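Clearing out the small room

10/26/23

We have lived in this house for six years and the small room at the end of the hall has never had a real job. It was supposed to be an office. For a while it had a desk in it, then a desk with boxes on it, then boxes with the desk somewhere under them. Last week I finally emptied it.

The plan is to use it for sewing and for the ironing board, which has been living behind the kitchen door. I don't need much for that. One table, one chair, one set of shelves and a good lamp.

Getting the stuff out

I started with paper. There were three file boxes from our old apartment on Nanden Street, and most of what was in them could go. I kept tax records, the car title and the manuals for things we still own. The rest filled two grocery bags for the shredder. The copy shop near me charges by the pound and I paid less than I expected.

Next came fabric. I had been keeping it in a suitcase, some in a laundry basket and some in the closet — which is how I ended up with two cuts of the same blue cotton. Anything smaller than a dinner napkin went into a scrap bag. The bigger pieces I folded to one width so they will stack.

The desk went to a neighbor down the street. It took two of us and we had to take the legs off to get it around the corner in the hall.

Cleaning the floor and walls

With the furniture out I vacuumed twice, once in each direction, then went along the baseboards with a damp rag and an old toothbrush. The floor is a light brown wood-look one and it doesn't need anything special. I use a capful of Gratosero in a bucket of warm water and wring the mop out hard. I did the part by the white wall first and worked back toward the door.
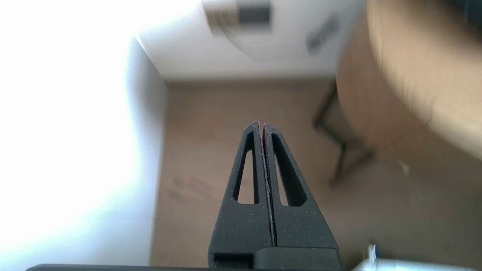

What is going in

The table is a Jaidee folding one that I bought used. The top is big enough to cut a pants pattern without hanging off the end, and it folds down to a narrow shape if we need the floor for an air mattress. I paid 255 dollars for it with the chair.

The shelves are still undecided. I measured the long wall and had picked out a Fenero unit, but it is deeper than I want and the door would hit it. There is a shallower one in the same line. I may wait until March and see whether it goes on sale.

I set 500 dollars aside for the whole room, so there is some left for the lamp. I would like one with an arm that clamps to the table.

The scrap bag is in the hall for now. If anyone local makes quilts and wants it, leave a comment and I will put it on the porch.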